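Teaching a Machine to Hang Up a Shirt: What You Will See at the Arnberg Open Day

The Arnberg workshop in Didstead opens its doors to school groups every March. Most of the building is used for repairing conveyor parts, but the rear hall is where the robot work is done. This page explains what happens in that hall and what some of the words mean. It is written for readers aged eight to twelve. Adults may read it too.

What is a gripper?

A gripper is the part of a robot that holds things. Your hand has four fingers, a thumb and 27 bones. A simple gripper has two fingers that move toward each other and then apart, and it has no bones at all. With two fingers it can pinch, hold, lift and let go.

Some grippers are fixed to the end of a robot arm. Others are hand-held. A person carries one in each hand, points them at an object and closes the fingers. The person does the moving and the gripper does the touching. A camera on the gripper records what it meets along the way.

Why would a person do the robot's job?

A robot arm can be told to move to a certain point. This works well when the object is always in the same place and always the same shape, such as a metal block on a conveyor. Engineers can write down every step.

Clothes are harder. Drop a T-shirt on the floor ten times and it will land in ten different shapes. It would take far too long to write instructions for each one. Instead, a person does the job many times with the hand-held grippers, and a computer program studies the recordings. This is called learning from demonstration. You have done it yourself if you learned to tie your shoelaces by watching a grown-up.

One complete try at a job is called an episode. For the hanging job, an episode has these stages:

Take a piece of clothing out of the basket.
Find the neck or the shoulders.
Bring a hanger to the clothing, or the clothing to the hanger.
Fit one side, then the other.
Put the hanger on the rail and let go.
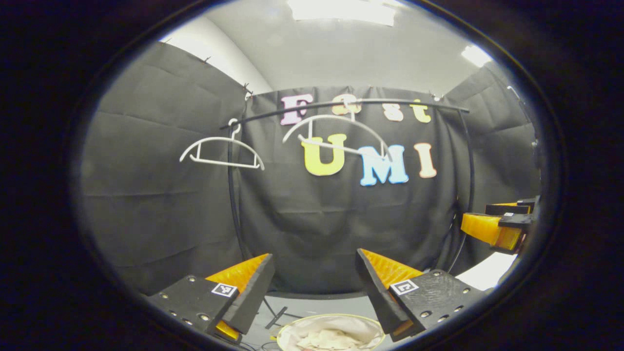

A good episode at Arnberg lasts about 31 seconds. A person using bare hands is much faster. The grippers are slower to use, as two stiff fingers cannot feel the edge of a collar the way your fingertips can. The operator has to look carefully and close the fingers at the right moment.

During one season the team recorded 892 episodes. Of these, 110 were put aside. In some the shirt fell off the hanger, and in others the operator forgot to press the stop button. Episodes that are put aside are not thrown away. They are kept in a separate folder so that the team can check what went wrong.

What are the little square patterns?

Look closely at the finger plates and you will find small squares printed in black and white. These are called fiducial markers. The word "fiducial" means something you can trust as a fixed point. A computer finds the square in each picture, and from its position it works out how far apart the fingers are. If a marker is covered by a sleeve or a thumb, the computer has to wait until it can see it again.

Why do straight things look bent?

The camera on a gripper often has a fisheye lens. This kind of lens takes in a very wide view, much wider than a phone camera does. The cost is that straight lines near the edge are drawn as curves, so a level rail can look like a bow. The computer knows the shape of the lens and can correct for this.

What can visitors do?

The demonstration runs at 10 am and again at 1:30 pm. Each one takes 20 minutes. An operator completes several episodes while a second person explains the stages. After that, visitors may try the practice grippers, which are made by Rustad and have no camera. The practice table has foam blocks, socks and a tea towel. Start with the blocks. The tea towel is the hardest, and most people pick it up by the middle the first time.

Last year 287 students came through the hall. Groups are limited so that everyone gets a turn.

Rules for the hall

Stay behind the tape while an episode is being recorded.
Keep your fingers out from between gripper fingers, including the practice ones.
Turn off the flash on any camera.
Ask before touching anything – most things may be touched, but some have only just been adjusted.

Words to know

Demonstration: doing a job so that someone, or something, can learn it.
Episode: one try at a job, from start to finish.
Operator: the person holding the grippers.
Fiducial marker: a printed pattern that helps a computer measure position.

Schools can book through the Birano excursion desk. Bring a hat and a water bottle, as lunch is eaten outside.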